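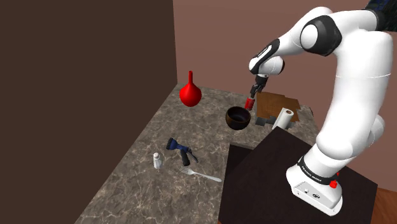
文・Lieselotte Reinholz｜5月｜素材のはなし

「断熱材の常識が変わる」という見出しを見ると、まず眉に唾をつけることにしている。今回はStanusikという会社のエアロゲル入りシート「Hamo」。厚さ3ミリで、従来の発泡材30ミリに匹敵するそうだ。

本当だろうか。発表資料を2回読んだが、測定時の温度も湿度も書いていない。エアロゲルの熱伝導率が低いのは昔から知られた話で、そこは疑っていない。気になるのは、繊維に練り込んで曲げたり踏んだりしたあとの値だ。粉が落ちるという話は他社の製品でもさんざん聞いた。グラフは1枚だけあって、縦軸に単位がなかった。

Ebony Hapetaさんにメールで聞いてみたら、「3000回曲げた後のデータを見るまでは買わない」という返事。同感である。彼女は前にWovoraのシートで痛い目にあっているので、私より厳しい。

値段も出ていない。「お問い合わせください」とあるときは、たいてい高い。

とはいえ、サンプルは申し込んだ。届いたら物置の窓枠に貼って、冬まで放っておくつもり。温度計は去年のものをそのまま使う。電池だけは替えておかないと。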